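3.2 The bed as a sorting surface

Most of the households we wrote to told us that clean clothes go to the bed before they go anywhere else, and we have come to think of the bed as the real folding table of the home. It is wide, it is at a kind height for the back, and in August, when the thick covers are put away and a tile mat is laid out in their place, it is pleasantly firm as well. 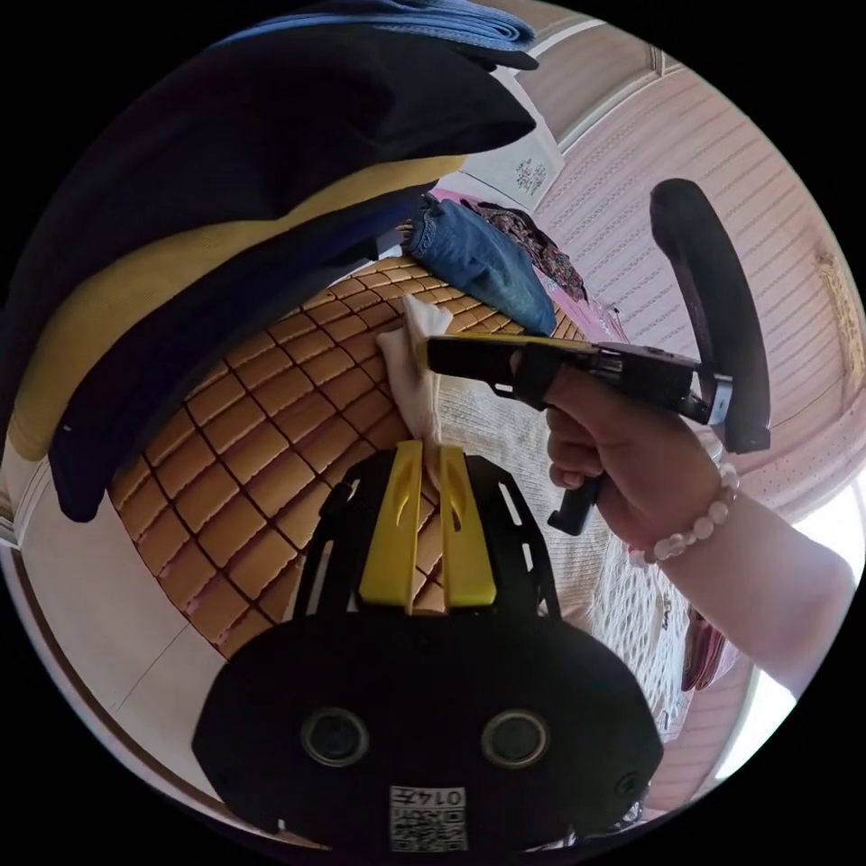

Of the 22 people who kept a diary for us, 18 began with a heap and worked outwards from it, taking whatever lay on top. Yesenia Alvarado, who read all the diaries twice over, noticed how often the writers grumbled about dark clothes — they are hard to tell apart in evening light, and so they tend to be left till last.

Knitwear was spoken of quite differently, and with a good deal more affection. A heavy jumper will not hold a sharp crease, and six of our diarists preferred to gather it into a soft bundle and settle the sleeves afterwards.
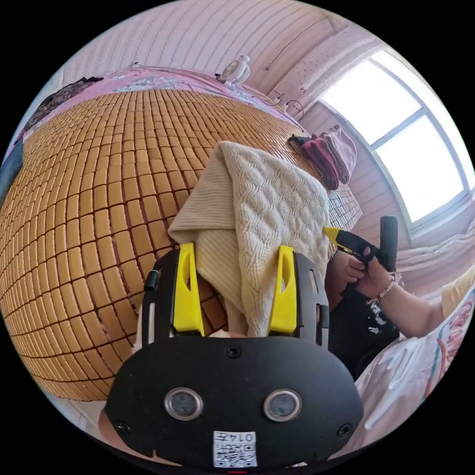 Figure 4. A cream cable-knit sweater lifted above a bamboo tile mat, with dark clothing and pink patterned bedding at the far end of the bed.

We return to the matter of knitwear in Section 4, where Đạt Đặng's notes on drawer space are set beside the diaries.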